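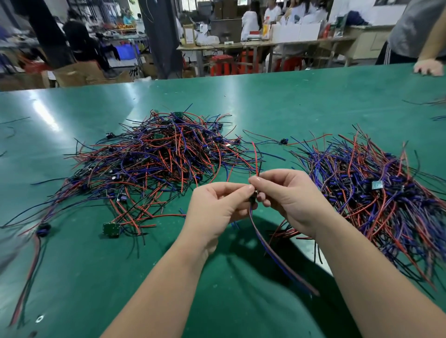 Does pretraining on video of people's hands do anything for wire sorting?

Posted by tanglefoot in Manipulation & Grasping

Hi all, long-time reader, first real post. I'm trying to reproduce the main result from the Clendik paper (the one where they pretrain on head-view video of people doing bench work, then fine-tune on a small set of robot demos) and I'm stuck enough to ask for help.

My task is pulling one wired component at a time out of a heap and laying it down on its own. The components are small and dark with long leads, red, blue, black and brown, and everything is tangled with everything else. The paper says hand video gets you most of the way and the robot demos just "align" it. I have 2,000 clips of people doing this kind of handling and 318 teleop demos on a two-arm setup. I run 445 test picks per policy.

With no pretraining I get 41 percent. With pretraining I get 44. That's it! The paper claims a jump of more than 20 points on cable tasks. I've tried freezing the encoder, not freezing it, and freezing it for the first half – all within a point or two of each other. Most of the failures look the same, too. The first gripper takes hold of a lead fine and then the second one closes a little way off to the side.

Is the result just not real for wires, or am I doing something dumb? I can post configs if that helps.

Vaughan Goodwin

I don't think you're doing something dumb, but I think I know where your points went. I spent most of March on nearly the same thing with the Nenalden codebase and got a gap about as sad as yours.

Look at where the useful information is in your clips. Both hands come together on one tiny part, and the fingertips hide most of it. The Clendik recipe uses an object mask as its pretraining target, so at the exact moment you care about, the mask is a few pixels or it's missing. The loader drops any frame where the mask is under a threshold. Check your logs, I bet you're throwing out the pinch frames and training on the reaching. That would fit your failure too, where the first grasp is fine and the second one is off.

What worked for me was swapping the target. I predicted the two thumb-and-forefinger midpoints 9 frames ahead and forgot about the object completely. You can get those from any decent hand tracker, since your fingers stay visible even when the part doesn't. On my setup that took the second-grasp error down by a bit more than half. Overall success went up 11 points, so still nowhere near the paper, but it was a gap I could believe in.

Two other things I'd check. Shiny table tops were awful for me. Reflections and arm shadows on the surface got picked up by the encoder as if they were stuff, and heavy brightness augmentation helped some. Also, crop out the background, or at least blur it. People moving around behind the table gave my policy something to latch onto that didn't exist at test time.

The cable tasks in the paper use one thick cable on a mat, by the way. It's in the appendix. So I wouldn't call the result fake, I'd say they tested an easier thing and the abstract got a little excited.

moodley_fan

just use Moodley, it has a wire mode

pinch_and_pull

Agree with Vaughan on the dropped frames, had the same bug. I'd push back a little on the blurring though. I tried it on Saturday with a fresh split and it made no difference at all for me, maybe because my demos were already recorded in a busy room.

One thing I'd add is to score the two grasps separately. A single success number over 445 picks hides a lot, and a 3 point gap on that many is pretty close to noise anyway. Run a few seeds before you decide anything. When I split mine up, pretraining was helping the first grasp quite a bit and hurting the second, and the two nearly canceled out.

I also had better luck mixing the hand video back in during fine-tuning, a small share of each batch, than with pretrain-then-fine-tune. The Brakumier people have a script for it in their repo. It's slow and the comments are a mess, but it runs.

tanglefoot

Vaughan, you win the bet. Threshold was on, and it was dropping almost every frame where both hands touch. I'm rerunning with the midpoint target and three seeds, and I'll split the grasps the way pinch_and_pull said. Will post numbers when they're in.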